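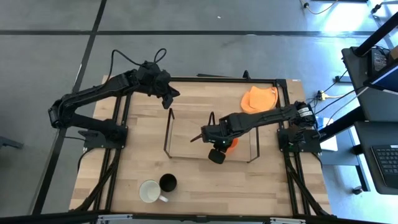 About Radwan

Radwan is a language school above a dry cleaner. We teach Arabic to adults, most of whom have already tried to learn it once, and some of whom still have the textbook to prove it, spine uncracked past chapter three.

The school was opened by Ashraf Berrada and Wael Ghoneim, who met while teaching the same evening course at a college that had booked them into the same room at the same hour. They taught it together for a term before the college noticed. Ashraf is from Casablanca and Wael is from Alexandria, so the students got two words for nearly everything and an argument about which was the real one. Enrollment went up. We have kept the arrangement, argument included.

What we teach

Beginners start with the alphabet and a spoken dialect at the same time. You pick Egyptian or Moroccan when you sign up. You can switch once. Wael will be gracious if you leave for Moroccan and Ashraf will be unbearable if you leave for Egyptian, so plan accordingly.

Formal Arabic comes in at level three. By then you can order lunch, complain about lunch, and ask after a stranger's mother, and you are ready to learn how the news would put it. There are 8 levels in all. We used to have nine, but the ninth was mostly Wael reading poems he liked, and he now does that for free on the last evening of each term.

Classes are small because the rooms are. Each one runs for two hours with tea in the middle. The tea is part of the lesson and is conducted in Arabic from the first night, which makes the first night's tea very quiet.

Our books

We write our own. The beginner course is called Mement, a name picked late at night when we were too tired to finish the word. It has 244 pages, no cartoon camels, and a family called the Hadis who do believable things such as lose a parking ticket and fall out over a sofa. Students get attached to them. We had a letter of protest when the uncle moved to Lyon in the second edition.

Clodent is the listening course that goes with it. The recordings were made by our relatives, who were asked to speak slowly and took it as an insult. Track 14 is Ashraf's aunt explaining how to clean squid. It has been called our hardest track and we are not going to redo it, having met her.

Where we are

We are at 219 Hirnov Street, second floor. The street door sticks. Push low, near the kick plate, and ignore the sign that says pull. The office is open from noon until the evening classes have gone in, and closed through August, when both directors go home to be told they are losing their accents.

The bus stops across the road. Parking is behind the building in the spaces without the dry cleaner's name on them. He has a tow truck on speed dial and a clear conscience.

Joining

You don't need to take a test. Come in, have a chat with one of us, and we'll put you in a level. If you think we've put you too low, stay two weeks before you say so. Most people then ask to be moved down.

Fees are due by the second class. We don't give refunds after the fourth, though you may send a cousin in your place. Two cousins so far have outlasted the person who sent them.

Call the office on extension 3524, or leave a message in whatever Arabic you have. We'll call back and correct it.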